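Mestimlow Recorder: Set-up and Operation Guide
Section 6. Recording examples for the coffee task

6.1 Before you begin

In this section you record the examples from which the Mestimlow policy learns to prepare a coffee. You must already have finished Section 4 (calibration of the arm) and Section 5 (cameras). If the arm was moved to another table after Section 5, please repeat the camera check first.

One example is one complete try of one subtask, from the start position until the operator presses Stop. We call this an episode. For a first training you need 200 episodes for each subtask. It is possible to train with 80, but then the policy is often weak when the machine stands a little turned, and we do not recommend it for delivery to Medton.

The subtasks are:

a. Place the pod
b. Close the head
c. Place the cup
d. Press the brew button
e. Take the cup away

Record them in separate folders. The Matlala trainer reads the folder name as the name of the subtask, so please write it without spaces.

CAUTION: Two persons must be present during recording. The operator guides the arm and the second person stays at the emergency stop. The second person must not do other work in this time, also not on the laptop.

CAUTION: For subtasks a to c and e, the water reservoir stays without water. Fill it only for subtask d, and only up to the lower mark.

6.2 Preparing the table

1. Put the coffee machine in its start position and check that it does not slide when you push it lightly with one finger.
2. Lead the power cables of the machine away from the path of the arm.
3. Clear the working area. Cups, pods and tools which do not belong to the episode go in the box under the table.
4. Switch on the table lamps and close the curtain. Daylight changes during a session and the episodes of the morning will not fit to those of the afternoon.
5. Start Mestimlow and choose New session. Write the name of the site (for example FILLTHORPE) and the subtask.
6. Press Home. Wait until the status line says Ready.

Note: If the status line stays on Waiting for more than one minute, one camera is not sending. Go back to 5.3.

6.3 Recording subtask a (Place the pod)

1. Open the head of the machine completely.
2. Put one pod in the gripper fingers. Hold it by the rim and not by the foil.
3. Press Record. You hear one short tone.
4. Guide the arm above the pod holder and stop for one second. The learning system uses this short stop to find the border between the travel movement and the fine movement.
5. Go down slowly until the pod sits in the round opening.
6. Open the fingers, lift the arm straight up, and press Stop.
7. Give a mark: Good, Poor or Failed.

The wrist view is the most important one for this subtask. When the pod comes near, its coloured rim and the dark edge of the opening should both be in the view, so that the system can learn the distance between them. It does not matter if the pod is a little out of focus at this distance.

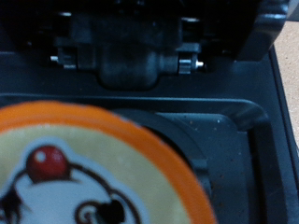

Please change the type of pod every 20 episodes. A policy which has seen only one lid will look for the lid and not for the shape, and it fails when the kitchen buys another sort. Turn the pod also in the fingers between episodes. The print on the lid must not always show in the same direction.

Do not clean the machine after every episode. It is enough to wipe the pod holder at the start of the session, and small coffee marks may stay. In the normal use they will be there too.

Note: Failed episodes are also saved. Do not delete them by hand in the folder, because the numbering is then broken and the trainer stops with error 57. Use the function Hide episode in the session list.

6.4 Recording subtask c (Place the cup)

Subtask b is explained in Section 7 together with the other hinge movements.

1. Check that the head is closed.
2. Put the cup in the fingers with the opening upwards. The fingers should hold it at half height.
3. Press Record.
4. Guide the arm from the side to the front of the machine. Keep the cup upright the whole way.
5. Move the cup under the brewing head. Stop for one second before you go down.
6. Go down until the cup stands on the drip tray. You will feel a small resistance.
7. Open the fingers, go back in a straight line, and press Stop.
8. Give the mark.

An episode should take between 10 and 25 seconds. If you need more, stop, give the mark Poor and try again with a calmer start. Long pauses in the middle of a movement teach the arm to wait, and this is difficult to remove afterwards.

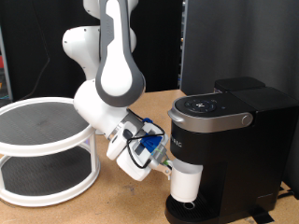 The position before going down is where most operators lose their good episodes. They look at the cup from above and cannot judge how much space there is under the head. Bend down and look from the side of the table. When you make the one-second stop of step 5, the rim of the cup should be just under the overhang and the base should still be in the air over the drip tray. If the rim touches the overhang, do not push further. Go back a hand's width and come in lower. Check also the black cable which goes in a loop round the gripper body: it must have enough slack for the wrist to turn, and it must not come between the fingers and the machine.

For the first half of the episodes use a plain cup in one colour. For the second half use cups with print, with a handle, and of different height. The tallest cup allowed is 108 mm. A taller one does not go under the head of this machine.

CAUTION: Never put your hand between the cup and the machine while the arm is under power, also when the arm stands still. If the cup falls, press Stop, then Release, and only after this take it away.

6.5 Checking the session

1. Open the session list and sort by mark.
2. Play every tenth episode at double speed. Watch the wrist view and the table view together.
3. Look for these faults: the lamp was off, a hand is in the view at the start, the arm did not begin from Home, the recording was stopped before the fingers opened.
4. Hide each episode with one of these faults and write the cause in the Remark field.
5. Look at the number of Good episodes in the last line. When it is below 200, plan another session for the same subtask.
6. Press Send to Matlala. Do not close the laptop during the sending.

Note: Two operators will never move in the same way, and it is good for the training to have both. But please do not change the operator inside one session. Start a new one and fill in the other initials.

If the sending stops, the session is not lost. Restart Mestimlow, open the same session and press Send again. It continues from the last complete episode. For sessions recorded with version 2 or older, see the conversion table in Appendix C.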